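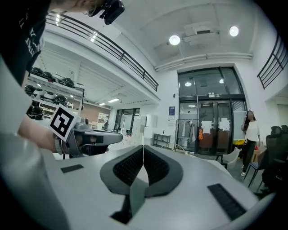 The hall at Wusell, with the mezzanine railings and the helmet shelves.

About Us

Wusell helps small businesses find a place for their things. We draw storage layouts, we fit shelves, and we come back a few months later to see what you have piled in front of them. It is not glamorous work, and our families have stopped asking about it at dinner.

Idun Boström started the company after a long stretch managing the stockroom of a sporting goods store, where the busiest item was a stepladder and the second busiest was an apology. She drew a new layout on the back of a delivery slip. The store used it. Then the bakery next door wanted one, which was a surprise to everyone including the bakery. Consolacion Dalisay joined a year later to do the measuring, after Idun had ordered a cabinet that fit the room beautifully but could not get through the door. The cabinet lived in the hallway until the lease ran out.

There are eight of us now. Most people do a bit of everything, except invoices, which Consolacion does with the door closed.

Where we work

Our hall is tall, white and very good at carrying sound. There are two levels, and whatever you mutter on the lower one will be discussed on the mezzanine. The railings up there are black metal, horizontal bars on one stretch and vertical on another. We have been asked to pick a style. We have not.

Pipes run under the ceiling in plain view, painted white like everything around them. Clients tend to look up at them during meetings, usually while we are explaining the price.

The shelving under the mezzanine is white too, and mounted on the wall, so there are no legs to sweep around. Black helmets go on it. Black on white is about as easy to read as storage gets: a gap shows from across the room, and so does a helmet somebody has put back facing the wrong way. We bring new clients past those shelves early in the visit and let them draw their own conclusions about the plastic bins at home.

What we do

A first visit takes a morning. We walk through your space, open what you let us open, and write down where things live today, including the things you say are only there temporarily. Please don't tidy up first. People do, and then we design a lovely layout for a room that will never exist again.

After that you get a drawing and a list. The drawing shows what goes where. The list shows what you might think about getting rid of, and it is the part of the job that gets the most replies.

If you want shelves fitted, we do that as well. We use Elesow, our own label system, which is a strip of card in a clip. An earlier version had colors, symbols and a folded instruction sheet. It was admired by all and used by Idun.

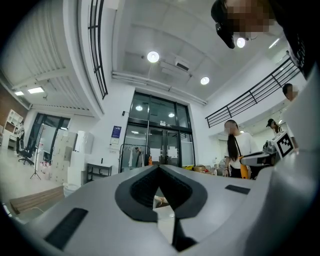

On the floor of the hall, middle of a busy afternoon.

People we have worked for

Our largest job so far was Pangilinan, a costume rental house with more than 800 hats and a firm belief that each of them was needed by Friday. They are now hung by size. There was some feeling in the building that they should have been hung by century, and we understand the matter is still open.

Hulter, a repair shop for hand tools, has stayed with us the longest. We fitted 200 small drawers along one wall and they filled them by December. They have asked for more drawers. We have suggested fewer tools. We meet every spring and enjoy it very much.

We also take on quite small rooms: a school music closet, a florist's back room, the space under somebody's stairs. If the door opens, we will look at it. If it doesn't, tell us beforehand and we'll bring Consolacion's good pry bar.

Visiting us

You are welcome to come by and look at the hall. Write first so that one of us can be downstairs to meet you. The coffee is on the mezzanine, the cups are on the ground floor, and yes, we do know what business we're in.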